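Nirgate Peg Board: recordings from a two-arm build in a shared workshop

README

This folder holds the recordings and notes from the Nirgate build, a two-arm robot put together in the back bay of the Sadside shared workshop. The robot works over a white board with blue pegs and cylinders on it. The recordings are meant for people who are building something similar and want real data to test their code on before their own arms are running.

The set has 217 episodes. Of these, 170 are marked clean and the other 47 are marked partial. A partial episode is one where the operator stopped early or a part left the board. We kept them in because they are useful for testing failure detection.

What is on the table

The board lies flat on a dark table with black fabric behind it. The fabric cuts down on reflections and keeps the rest of the shop out of view. One arm carries a metal gripper and the other a hand with fingers. Blue parts go into and onto the board, and the slots and holes are outlined so the operator can line things up by eye.
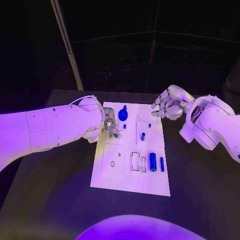 Gripper over the upper left of the board with a small blue peg, hand on the right. Purple light.

Lighting is not the same in every episode. The workshop lights are on a shared circuit and the color strips belong to the bay, so expect a strong tint in part of the set. The field "light" in the index file says either "tinted" or "plain". If your detector depends on the blue of the parts, train on both.

Folder layout

episodes/ one folder per episode, numbered from 001
index.csv one row per episode, with status, light and operator
calib/ joint offsets and camera calibration
notes/ build log and wiring notes, plain text

Each episode folder has a video file, a joint log and a short text file with the operator's remarks. Joint logs are sampled at 40 Hz. Video and joint logs share one clock, but the video starts a little later — use the timestamps and do not align by row number.

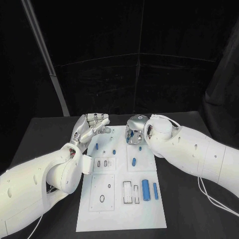 The joint logs use the arm's own zero position, not the table's. To get table coordinates, apply the offsets in calib/. They were measured again in September after a shoulder bolt was replaced, and episodes before 040 need the older file, calib/offsets_old.csv. Mixing them up puts the fingertips well below the table.

Known problems

Finger positions are missing for short stretches in a few episodes. The gaps are left empty and have not been filled in.

The chrome parts of the gripper pick up reflections, and simple color thresholds sometimes read them as a blue part.

Cables move through the camera view. We did not mask them.

Software

The playback script is called Akolgo and needs Python and nothing else. The control code is in a separate folder, Hotine, and is still changing. Do not run it on your own arms without setting your joint limits first.

Contact

Genowefa Borkowska looks after the files. Leave a note on the project page if an episode will not open, and include the episode number.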